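The Grernell Starter Arm: speaker notes
Talport Automation Evening, second slot after the tea break

Opening

Thank Beryl for the introduction. Do not repeat the joke about the projector.

Say who I am, quickly. I buy small automation kit for people who make and pack things, and I write up whether it was worth the bother. Grernell did not pay for tonight. They did lend us the arm for a month and they would like it back.

Ask for hands: who has had a robot demo in the last year? Keep your hand up if you bought it. Keep it up if it's switched on today. (Pause. Let them look at each other.)

What you get in the box

Arm, two-finger gripper, wrist camera, controller, one power lead that is shorter than you want. The software is called Tiliser and it runs on an ordinary laptop. The manual is 52 pages, and the page you need is the one on setting the gripper zero. Callum found it on the second afternoon.

You teach it by showing it. Move the arm through the job, save the run, do it again. Grernell's brochure says 90 runs is enough for a simple pick and place. I'd call that optimistic — come back to this under "Claims".

What it costs

The starter kit is £2,000. Say the number slowly, then let them be pleased for a moment.

Then the rest. Support plan is £863 a year, and you will want it for the first year at least. Spare fingertips are extra. Mounting plate is extra. Delivery to anywhere north of Talport is, mysteriously, extra.

Mervyn will ask about leasing. There is no leasing. Offer to talk to him afterwards.

The block test

Explain the choice of foam blocks. They're cheap, they squash, and they show up nicely against a grey worktop. If a gripper is going to be clumsy it will be clumsy with foam, and you haven't lost any stock.

Kieran ran the sessions and I sat with a notebook getting in his way. Every picture in this part is the wrist camera's own view, so the black fingers are always in it. Some of you will find that annoying. The software doesn't, and it's the one doing the work.

Three slides, straight through, no talking over the first one.

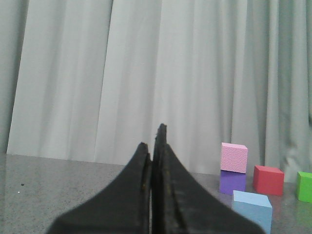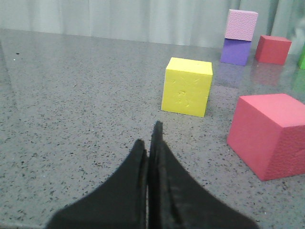
Fingers together, nothing held, blocks stacked and unstacked: 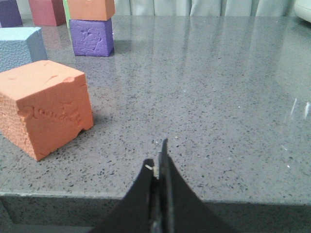 Claims, and what we made of them

"Ready in a morning." It was ready on Tuesday. We had started on a different day, and I'll leave it there.

"No programming needed." Fair. Barry Sowerby from MacDonald had never touched a robot and was saving runs before his tea went cold. He also saved one with his sleeve in it, so check your runs before you train on them.

"Learns from 90 runs." It learned something from 90 runs. We kept going until we trusted it, and that took a good deal longer. Budget for a patient person with a free week.

"Quiet." Yes. Quieter than Barry.

Who should buy it

Anyone with one dull, light job that stays put. Anyone who wants staff to get used to the idea before spending proper money.

Leave it alone if your parts are heavy, or if your job changes every hour. Same goes if you can't spare the bench.

Questions

Repeat each one into the microphone. If someone asks about safety guarding, hand over to Callum. Finish by half past eight, as the hall wants its chairs stacked and the arm isn't up to that yet.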